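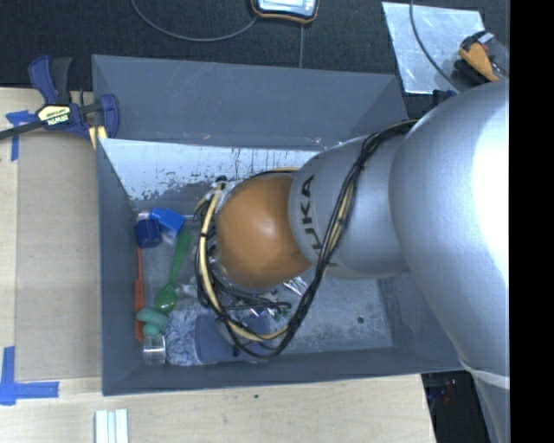 ¿Cuánto se tarda en preparar un pitch de publicidad de verdad? Nosotros, tres semanas y media para Bosteo, y las dos últimas noches casi sin dormir.

Abro hilo porque me lo habéis preguntado varios por privado y porque hoy, 2 de septiembre de 2019, por fin puedo contarlo. Somos una agencia de siete personas y hemos pasado agosto entero metidos en un concurso. Sí, agosto. Con el bar de abajo cerrado.

Para quien no la conozca: Bosteo vende colchones. Llevan toda la vida con la misma agencia, Dunbar, que les hacía la típica pareja sonriente en pijama blanco. Y este verano decidieron abrir la cuenta a concurso. Cuatro agencias invitadas, nosotros la más pequeña con diferencia.

El briefing llegó un viernes a las siete de la tarde (¡cómo no!) y eran once páginas. De esas once, ocho eran historia de la empresa y dos eran logos. La que quedaba decía "queremos notoriedad y queremos ventas". Pues nada, a currar.

Primera semana: leer. Bosteo nos pasó 3.836 reseñas de clientes en un Excel que tardaba un café en abrirse. Nos las repartimos y las leímos todas, todas. Agnes Menzies, nuestra planner, se quedó con las de una estrella porque dice que ahí la gente escribe mejor. Y tiene razón, qué maravilla de prosa.

De ahí salió todo. Mucha gente no hablaba del colchón, hablaba del día en que lo cambió. Una separación, una mudanza, el hijo que se va a estudiar fuera y de repente esa habitación sirve para otra cosa. Había una señora que contaba que llevaba 28 años durmiendo en el lado izquierdo y que ahora dormía en el medio. La leímos en voz alta y se acabó la reunión.

La línea que escribimos aquella misma tarde fue "Ahora duermes en el medio". No la vais a ver nunca en una marquesina porque al cliente le pareció triste jajaja. Pero nos sirvió para encontrar el tono, y la que ha quedado viene directamente de ahí.

Segunda semana: el drama. Teníamos tres caminos y a mí me gustaba el que no le gustaba a nadie más. Un colchón subiendo la escalera de un edificio, piso por piso, y en cada rellano un vecino distinto. Me lo tumbaron en diez minutos. Lo defendí dos días. Mal hecho, dos días en un pitch son muchísimo.

Consejo para los juniors que me leéis: si vuestra idea necesita que la expliquéis con las manos, escribidla. Si escrita ocupa más de media página, guardadla en un cajón. Yo tengo un cajón precioso.

Welington Coutinho, el director de arte, se puso a hacer carteles solo con sábanas arrugadas y texto. Sin gente, sin producto, sin packshot. Los colgó en la pared de la cocina y los tuvimos ahí varios días viéndolos cada vez que íbamos a por agua. Aguantaron. Para mí no hay mejor pretest que la pared de la cocina.

Y luego los números, que también hay que hablar de dinero aunque nos dé vergüenza. Bosteo pagaba 700 euros a cada agencia por presentarse. Solo en impresiones, taxis y la maqueta nos gastamos 2.753. Las horas prefiero no sumarlas. Agradezco que paguen algo, que la mayoría no paga nada, pero con esto no se cubre ni la primera semana.

Sé que hay gente que dice que no hay que ir a concursos y punto. Lo respeto un montón. Yo también lo decía cuando trabajaba para otros - desde que las nóminas salen de mi cuenta lo digo más bajito.

La presentación. 118 diapositivas tenía la primera versión. CIENTO DIECIOCHO. Agnes la abrió, me miró y se fue a dar una vuelta a la manzana. La que llevamos tenía 31 y todavía sobraban unas cuantas, la del "territorio de marca" por ejemplo, que pasé tan rápido que creo que ni se vio.

Ensayamos cuatro veces. La última en el andén, esperando el tren, con una pareja de jubilados escuchando sin disimular. Él me dijo que el cartel de la almohada no lo entendía. Lo quitamos. Gracias, señor del andén.

En la sala eran nueve y solo esperábamos a tres. Uno no levantó la vista del móvil en toda la hora, y resultó ser el que más preguntas hizo al final y además las buenas. ¿Y esto en radio cómo suena? No lo teníamos. Welington leyó un cartel en voz alta, con su acento, despacito, y lo dejamos ahí.

Llamaron ocho días después. Yo estaba en la cola del súper con un melón en la mano. ¡Ganamos! Dejé el melón, salí a la calle, volví a entrar a por el melón.

La campaña sale este otoño: exterior, radio y algo de digital. Produce Neltach, que ya nos salvó la vida con el spot de Jendport y que nos coge el teléfono a horas indecentes.

Un abrazo a la gente de Dunbar, por cierto. Perder una cuenta así duele y me escribieron para felicitarnos el mismo día. Muy señores.

Y si alguien busca trabajo de ejecutiva o ejecutivo de cuentas, mandadme un mensaje. Nos acaba de entrar mucha faena y seguimos siendo siete.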